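4. Striking and tapping: the mallet jobs

I said in the introduction that I'd come back to hammering, and I've been putting it off a bit, because it was the part of the study I was most sure about before we started and the part where I turned out to be most wrong. Wiping, sorting and folding (Section 3) all went more or less the way Narayanan Nair said they would. Tapping didn't go the way any of us said.

4.1 Why bother with a mallet at all

If you spend a day at the joinery in Darnport, as Hema Marar and I did before we wrote the task list, you notice how much of the work is small knocks. People knock a dowel home, knock a drawer side square, give a stuck lid a bump with the heel of the hand. None of it is heavy. I kept a tally on the back of a delivery note and gave up before lunch. At home it's the same: tent pegs, tin lids, the flat-pack bookcase that wants one more tap in the corner and will split if you give it two.

So we wanted a chore that had the knock in it and not much else. No nail to bend, no wood to split, nothing that needs a second hand to steady it. We ended up with what the lab calls the three-dot job. You have a block with three marks on it, you have a mallet, and you're asked to tap the marks in order, once each, without shifting the block. Vignesh Iyengar's daughter did it first go. She was four at the time and rather bored by it.

4.2 Set-up

We ran everything on the Sundaram bench at Trirncombe, with the same arm and the same two-finger gripper as in Section 3, so I won't go over the wiring again. A trial starts with the mallet already in the gripper. I know some readers will call that cheating, and I've a certain sympathy, but picking a round handle up off a flat surface is a problem all of its own and it would have swallowed the whole section (we have a go at it in 4.5). The person driving, or the learned policy, takes over from there.

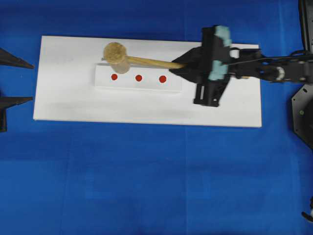

Figure 3. The three-dot job: white block with three red dots, wooden mallet held by the handle in the gripper.

A tap counts as good if the face of the mallet lands with any part of it over the mark and the block stays put. "Stays put" meant Subbarao Pillai looking at it and saying yes or no. We did try to do this properly with a camera and a threshold, and the threshold disagreed with Subbarao so often, and Subbarao was so plainly right each time, that we dropped it. I'd like to do better next time round.

We collected 800 demonstrations, all by hand control, from four drivers. Thirumalai Bangera did far more than his share, and if the policy has a style, it's his: a little pause above the mark, then down quickly. You can pick it out straight away once you've watched him work.

4.3 What we expected

My guess, which I wrote on the whiteboard and therefore can't deny, was that aiming would be the hard bit and hitting would be easy. The mark is small, the head of the mallet is a good way out from the fingers, and a tiny error at the wrist gets bigger by the time it reaches the far end of the handle. Hitting, on the other hand, is only going down and stopping.

Hema took the other side. Her view was that the aiming errors would be steady ones, the sort a policy can soak up from the data, while the contact would be different every time.

4.4 What we got

Hema was right. Over the first batch of 24 test trials the policy got the mallet over the correct mark in all but a couple, and yet only 13 trials came out good from start to finish. The rest went wrong at or just after the first contact, and nearly always in the same way. The handle turned in the fingers. It's a round dowel, the fingers press on it from either side, and there's not much to stop it rolling when the head meets something solid. After one tap the head has gone round a touch. After two it has gone round enough that the edge comes down first, and by the third mark you're more or less stroking the block with the side of the mallet.

A person does all sorts of things about this without thinking. I filmed myself doing the job at my kitchen table, and my grip loosens before each tap and closes again after it, and my little finger seems to be putting the handle back where it was. I'd no idea I did that! Our gripper has no little finger, and it holds at one pressure from beginning to end, so whatever turn it picks up it keeps.

We tried three fixes. Gripping harder helped somewhat on the first mark and did nothing much for the third, and it left dents in the handle, which made the next trial worse because the dowel now wanted to sit in the dent. A wrap of tape on the handle was better. Best of all was letting the policy look at the head between taps and turn the wrist to make up for whatever had happened, which cost us a fair bit of time per trial but brought most of the failures back. I'm wary of putting a figure on it, as we were still changing the tape while we ran those trials, and the two effects are tangled up together.

There was one more kind of failure, rarer and more annoying. The policy would sometimes tap the middle mark twice. Vignesh thinks it simply can't tell "about to tap the middle" from "have just tapped the middle", given that the two look the same to it, and I think so too. Adding a short memory of recent movements got rid of most of these, though by then we'd used up our bench time and didn't test it as hard as I'd have liked.

4.5 Picking it up first

For completeness, we also ran a small set of trials with the mallet lying loose at the start. These were poor. The fingers would close on the handle and squeeze it off sideways, or they'd get hold of it so near the end that the head drooped. When it did get a decent hold, the rest of the job went about as well as in 4.4, so the two halves can probably be worked on apart. Narayanan has begun on this with the wider finger pads from the Mondosham kit and hopes to have something to show in June.

4.6 So, can it do the chore?

For the three-dot job, starting with the mallet in hand and tape on the handle, I'd say yes, slowly. Would I let it loose on a drawer side at Darnport? Not yet. The joiners change how hard they knock according to the sound, and ours can't hear anything. They also stop when the thing is home, whereas our policy stops when it has done its three. The foreman asked me whether it could at least knock dowels in overnight while the place was shut, and I told him I'd want somebody standing next to it, at which point he quite reasonably lost interest.

What I'd carry over to Section 5 is the business with the handle. Much the same thing happens with the whisk and the bottle brush, and there the tool is being turned on purpose, so it gets harder to say what counts as a slip.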